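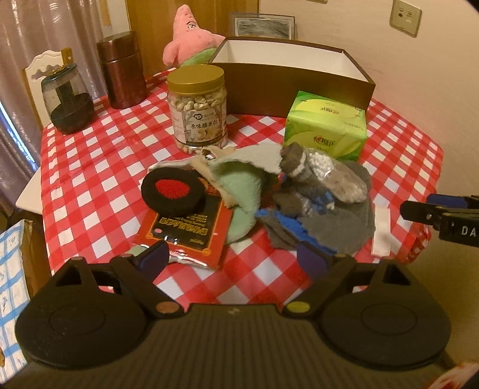

*Posted by Despina Kourkoulas, October 25, 2020*

**Gripper reports "closed, holding" with nothing in it**

Running a Plavix controller on a two-finger gripper, picking soft stuff off a cluttered table. Hard things are fine. Socks and towels, one side stops short, the controller declares victory and off we go with a fistful of air. Error 303 shows up later, when it suits. I've re-zeroed it 22 times. Is the force threshold junk or am I?

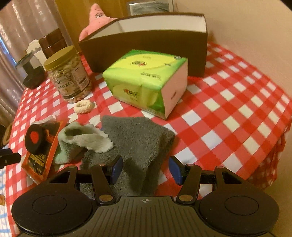 **Salamatu Ayaaba**

Force thresholds and plush fabric have never been friends. A bunched-up fold pushes back just enough to look like an object, then squashes flat on the lift. With a gray towel like yours, go for the fold sticking up between the fingers, and go lower than feels polite. Then check the finger gap after closing. Under 2 mm on my setup means I caught nothing, whatever the status says.

If one side still stops early, cut power and work the linkage by hand. Mine had sock fluff wound round a pivot. Keep your fingers out until the power really is off; Plavix re-homes on restart without asking.

**brosard_fan20**

same thing here, bought a Brosard, now I get different errors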